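sutwood-plates

Two-arm plate handling data from a home-built cell. Version 3 of the card, last edited Friday, September 27, 2024.

What this is

Sutwood is the cell I put together in my corner of the Rastotthorpe shared workshop, and this is the first set of recordings from it that I'm happy to let other people train on! There are 1628 episodes, all teleoperated, all about plates: picking them up off the mat, putting them in the tray, taking them back out again. Plates are wonderful practice objects. They're thin, they slide, and the rim gives a gripper just enough to hold on to if you come in at a decent angle.

The build

Two white arms with black joints, each on its own base plate, bolted to aluminum rails along the front. The rest of the enclosure is aluminum extrusion too, with flower-print panels for walls and a floral mat on the tabletop. I wanted a busy background from day one. My earlier cell (Gotivon, see the old repo) was plain gray all over, and the policies I trained in it got confused the minute I hung up a poster.

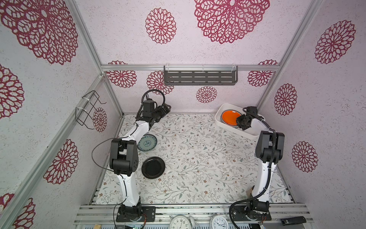 Teleop runs through Seok, my little control package, which also does the logging. Both arms and all the cameras share one clock, so you shouldn't need to realign anything. If you do find an episode that's out of step, please open an issue with the episode number — I have a script that can rebuild the timestamps from the raw logs.

Tasks

Seven task prompts, stored as plain text in tasks.txt. The short ones are single moves ("put the black plate in the tray"). The longer ones mix arms, and those are my favorites to watch back, especially the handovers.

Camera views

There's a fixed view of the whole workspace plus a small camera at each wrist. The wrist views do most of the work once a gripper gets near a rim. Expect a lot of wall pattern in them.
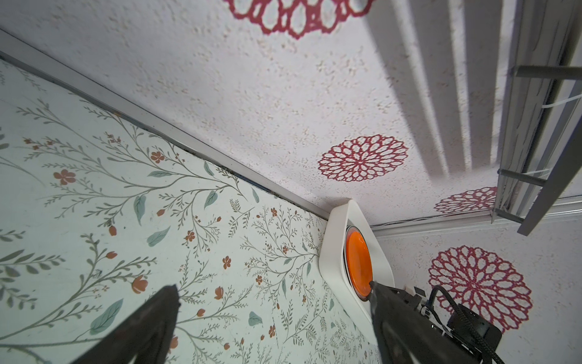

Wrist view: gripper fingertip against the orange plate in the white tray.

Layout

episodes/ one folder per episode, video and joint states
tasks.txt the prompts
splits/ train and held-out lists
notes.csv my remarks, patchy before episode 400 or so

Known problems

23 episodes have a dropped wrist stream. They're listed in splits/skip.txt and left out of both splits.

Gripper width is logged in motor units. Conversion is in seok/units.py.

Plate stacks are hard! Grabbing only the top one takes patience, and plenty of episodes include a second or third try. I kept those in.

Next

Bowls, hopefully in October, and a proper loader so you don't have to copy mine out of the training script.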